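エメン台所だより 布のギャラリー(2025年6月13日更新)

台所の布が好きです。器でも鍋でもなく布の写真ばかり見せてくるサイトはどうなのかと思いつつ、今回も布です! 場所はペックコーム(Pekcombe)の共同キッチン。コーヒーメーカーのまわりで毎日使っている布のことを、写真と一緒に載せておきます。写真だけ見たい方は、ずっと下の「布の写真」までどうぞ。

■ ワッフルの凹凸のこと

私がいちばん好きなのは、表面に小さな四角のくぼみがずらっと並んだ、いわゆるワッフル地です。平らな布も一通り使いましたし、薄手のさらしも、厚いタオル地も、引き出しにはまだしっかり残っています。それでも手が伸びるのはいつもワッフル(洗濯が追いつかない日は、干してあるのを半乾きのまま外してきてしまうくらい)。

触ると楽しい、というのが大きいです。指の腹でくぼみと畝をなぞっていると、お湯が沸くまでの時間がすぐ過ぎます。新しいうちは四角がきっちり角ばっていて、洗うたびに少しずつ丸くなり、端のほうから毛羽が立ってくる。この途中の、まだ形は残っているのに手ざわりだけやわらかくなった頃が最高で、ずっとこのままでいてほしいと毎回思います。

写真に撮ると、くぼみの一つ一つに影が入るのもいいんですよね。平織りの濃い色の布は、撮ってもただの暗いかたまりになりがちなのに、ワッフルだと折り目のところで四角が斜めに流れて、布がどちらを向いているのかが目で追えます。

■ 紺を選ぶ理由

台所の布は白、という方も多いと思います。漂白できるし、汚れがすぐわかる。それは本当にその通りで、私も以前は白ばかりでした。紺に変えたのはコーヒーのせいです。豆はいつもブラール(Burar)の深煎りで、これが注ぎ口からぽたっと落ちると、白い布には見事な輪じみが残ります。紺ならまったく気になりません!

気をつけているのは最初の洗濯だけ。濃い色はやはり最初に色が出ます。うちでは単独で、ぬるま湯に10分つけてから軽く押し洗いして、水が澄むまですすぎます。一度だけ横着をして60度で白い布巾と一緒に回したことがあり、そのときの布巾はいまも薄い水色です。これはこれで気に入って使っていますが、おすすめはしません。

紺といっても、店ごとにずいぶん違います。緑に寄ったもの、ほとんど黒に見えるもの、少し紫がかったもの。私は紫に寄った紺が好きで、見つけるとつい広げて窓の近くまで持っていってしまいます。買うときの目安は一枚1000円まで。それより高いと、もったいなくて油を拭けなくなるからです。

■ タグは切らない派

布の端に縫い込まれた小さなタグ、切りますか? 私は残します。畳むときの目印になるんです。タグのある側を左手で持って半分、もう半分。これだけで引き出しの中の向きがそろいますし、丸めて置いてあっても、どこが端なのかすぐわかります。

それに、暗い色の布から明るい色の小さな札がぴょこんと出ているのが、もう単純にかわいい。赤や橙のタグだとなおさらです。何度も洗って字が読めなくなったタグも、色だけ残っていればそれで満足しています。

ただし縫い目は時々見てあげてください。引っぱって持つ癖があると、タグの根元から糸がゆるんできます。2月に引き出しの整理をしたときは、ゆるんでいた分をまとめて縫い直しました。糸は布に合わせず、わざとタグの色に。裏に小さな点々が出て、これもまたいい感じです。

■ ボウルは布の仮置き場

カウンターの上で布が行方不明になる問題は、ボウルを一つ出しておくことでほぼ片づきました。使いかけの布はとりあえずそこへ。畳まなくていい、というのが大事なところで、くしゃっと入れても縁で止まってくれます。使うボウルは軽いものが向いています。朝いちばんの眠い手でも片手で動かせますから。

色の透けるボウルだと、布を入れたときに外から見える色が変わって、これがまた楽しい。紺の布には青や紫のものをよく合わせます。白い布を入れると器の色がふわっと移ったように見えて、そちらも捨てがたいです。

コーヒーメーカーの横は、幅90センチほしいところ。ここのカウンターでは、拭き布とタオルと飲みかけの何かがいつも同じあたりに集まってきます。私はこのにぎやかな感じが好きで、撮る前に片づけるということをほとんどしません。

■ 布の写真

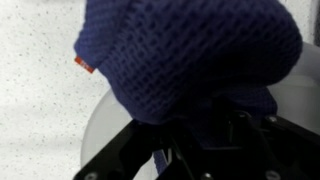

紺の生地に寄って。四角いくぼみの列と、折り目の脇から飛び出した赤橙のタグ。この色の組み合わせ、何度見てもうれしくなります!
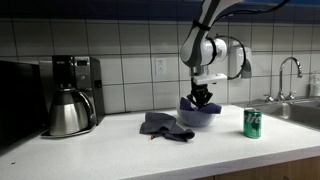
カウンターの写真のほうは、青紫に透けるボウルと紺の布。両側の縁から角が持ち上がっているところが好きです。隣には濃いグレーのタオル、反対側には緑のスプライトの缶。ステンレスのポットの丸みもきれいです。

■ 次に載せたいもの

次はグレーのタオルを主役にするつもりです。くしゃっと置いたときの畝の出方がワッフルとはまるで違って、山がもっと大きく、不規則になります。朝と夕方で同じ布を撮り比べるのもやってみたい。

それから、ルウェエマム(Rweyemamu)という小さな織物工房の布を一枚注文しました。見本の切れ端が先に届いたのですが、四角がとても細かくて、爪の先が入らないくらい! 色はもちろん紺にしました。届いたらまず洗って、乾いたらすぐ撮ります。

お問い合わせ | © エメン台所だより | ページの先頭へ戻る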